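Radus hand-held grippers and the Burnby training recipe: a review

The pitch for the Radus pair is that you can teach a robot arm without owning the robot arm. You hold one gripper in each hand, do the chore yourself, and a policy trained on your recordings does the chore later on hardware you may or may not have budget for. I have been reviewing lab gear long enough to hear "may or may not" very clearly. Still, our group bought a set in November, ran it through the published Burnby recipe, and has kept using it, so it has already outlasted the label printer.

Set-up first. Each gripper has a printed square marker on a panel near its base, which the tracking software uses to work out where your hands are. The manual claims calibration takes a few minutes. It does, provided you have already spent an afternoon finding out that the software sulks when a marker catches glare from the window. We drew the blinds. The colour of the light matters less than the angle, whatever the forum says.

Once they're tracking, the grippers are pleasant enough to hold. The fingers are curved, which is lovely for rims, handles and anything with an edge to hook, and less lovely for flat things. A sheet of paper on a bench will humble you. Soft goods are better than I expected, and food is its own department.
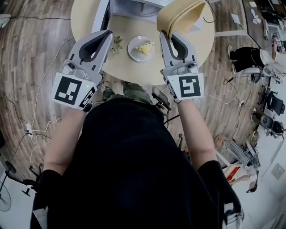
The Burnby recipe asks for short, complete demonstrations instead of long sessions chopped up afterward. You reset the table, do the task once at an unhurried pace, stop, and reset again. It sounds fussy and it is. The argument behind it is that a learner copes better with clean beginnings and endings than with a heap of half-finished reaches, and on our tabletop tasks that argument held up. We recorded 1269 demonstrations over the whole trial. Training on a hand-checked 600 of them gave us a policy that finished its tasks more often than one trained on the lot, which was a humbling thing to learn after recording the lot.

What got thrown out? Mostly the operator thinking. People hover. They pick a thing up, reconsider, put it down a hand's width over and pick it up again, and the policy learns the dithering with real devotion. An early version of ours would approach an object, back off, and approach again like someone deciding whether to pet a strange dog. Cutting the hesitant recordings fixed most of that.

The second half of the recipe, the Bălan weighting, is harder to recommend. It's meant to make the learner pay more attention to moments when both hands are working together. On two-handed jobs it helped. On jobs where one hand mostly waits its turn it did nothing we could measure, and it made training slower. Turn it on if you need it and check that you do.

Against the obvious competitor, the Prallen rig, the Radus pair wins on comfort and loses on software. Prallen's recorder tells you straight away when tracking has dropped. Radus lets you finish the demonstration, save it, name it and feel good about yourself, then mentions the problem at export. I'd trade a fair bit of ergonomic grey plastic for one rude beep.

Other grumbles: my forearms complain by mid-afternoon, the export tool hates spaces in folder names, and the quick-start card is set in type for ants.

Hardware 3 out of 5, recipe 4 if you skip the weighting, export tool 2. We're keeping the set, and I've asked for a second person to share the recording shifts.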